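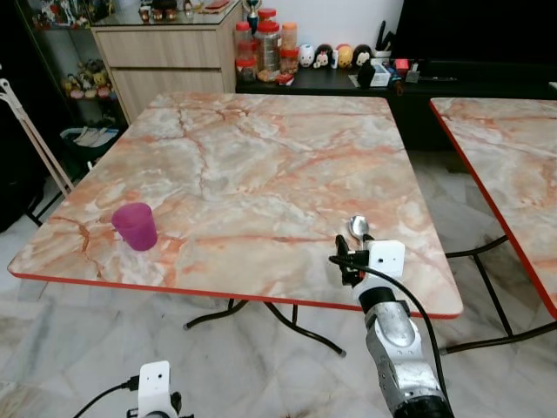

Help Center > Tables and Seating > Folding Table FAQ

Folding Tables: Your Questions Answered

Reading time: 6 minutes

We get a lot of letters and messages about folding tables here at Tedau, more than about anything else we sell, and many of them come from people who bought one for a single party and then found they were eating breakfast at it six months later. We're very fond of that sort of story! So we've gathered up the questions that reach us most often and tried to answer them the way we would if you walked into the Sterbridge store and had a few minutes to spare.

How many people can eat at a square folding table?

Two very comfortably, and four if everybody likes each other. Our Yorath square has a top 88 centimeters on each side, which gives four people room for a dinner plate, a glass and an elbow, though you'll want to keep the serving dishes somewhere else. For a bowl of soup or a slice of cake, four is no trouble at all. Families with small children often tell us they prefer a square to a rectangle, and we can see why (everyone can reach the bread, and everyone can be reached with a napkin).

Should I buy one large table or two small ones?

We nearly always say two small ones, and yes, we know how that sounds coming from the people selling them. But two matching squares pushed together will seat a crowd, and when the crowd goes home you can fold one away and keep the other out. You can also leave the second one a little way off from the first and use it for drinks, or homework, or the jigsaw puzzle that has been going on since April. If you plan to push them together, buy them at the same time, as the color of a printed pattern can shift a little from one batch to the next.

Is the marble pattern real stone?

No, on all of our folding tables it's a printed surface. Real stone would make the table far too heavy to carry through a doorway under one arm. The pink-and-white marble is the one people ask about most, with its streaks of orange and gray running through, and it's a very forgiving pattern to live with. Crumbs and small splashes of tea don't jump out at you the way they do on plain white.

Will a marble-pattern table look like too much on a marble-pattern floor?

We were doubtful about this ourselves for a long time. If your floor is white and gray and your table is pink, the two get along nicely, because the eye reads them as separate things. A colored edge helps too, and a thin red band around the top draws a clean line between table and floor. Where it gets tricky is a gray table on a gray floor. In that case we'd suggest a tablecloth, or choosing the wood-grain top, which sits well beside light wood cabinets and drawers.

Can I put a hot pan straight onto it?

Please don't! A warm mug is fine, and so is a plate of food you're ready to eat, but anything that has just come off the stove or out of the oven needs a trivet or a thick folded towel underneath. Heat can lift the printed surface and leave a pale ring, and we don't have a good way of getting those out.

How do I clean the top?

A soft cloth, warm water and a drop of dish soap will take care of nearly everything. Wipe along the edge band as well, going with the band and not across it, and then dry the whole thing with a second cloth. Stay away from scouring powder and the rough side of the sponge. For beet juice, turmeric and felt-tip pen, make a paste of baking soda and water, leave it on for 2 minutes and wipe it away gently. You may have to do it twice, and turmeric may need a third try and some patience.

The edge band is coming loose at one corner. Is my table ruined?

Not at all. Press it back with a little contact glue, tape it down and leave it overnight. If the band has snapped or gone missing, write to us and we'll mail you a 40-centimeter repair strip in the matching color. It's enough for a corner and a bit more.

My table rocks. What should I check?

Start with the feet. Each leg ends in a small plastic foot, and if one has worn down or dropped off, the table will tip toward that corner. Next, open the legs all the way out and press down gently on the middle of the top until they settle. Tile floors can be uneven where one tile meets the next, so try moving the table a hand's width in either direction before you blame the legs. We've done this ourselves after ten minutes on our knees with a screwdriver.

Are the metal legs safe on tile and wood floors?

With the feet in place, yes. Lift the table when you move it instead of dragging it, and wipe the feet now and then, since grit underneath is what does the scratching.

What kind of cups and spoons do you suggest for a children's table?

Plastic cups, low ones if you can find them, and ordinary metal teaspoons. A small cup in a strong color is easy for a child to spot and claim as their own, which saves a fair amount of arguing. Set it a little way in from the edge once the meal gets going. As for spoons, we've never seen the point of buying special ones, and a regular spoon with a rounded bowl does yogurt, rice and soup equally well.

Where can I get spare feet and bands?

Both the Sterbridge and Clalevville stores keep them behind the counter, and the Clalevville store has 200 spare feet in a drawer, so do ask. Bring an old foot with you if you still have it, as there are two sizes and they look very much alike.

Sign up for the Tedau newsletter for care tips and store news. You can unsubscribe at any time.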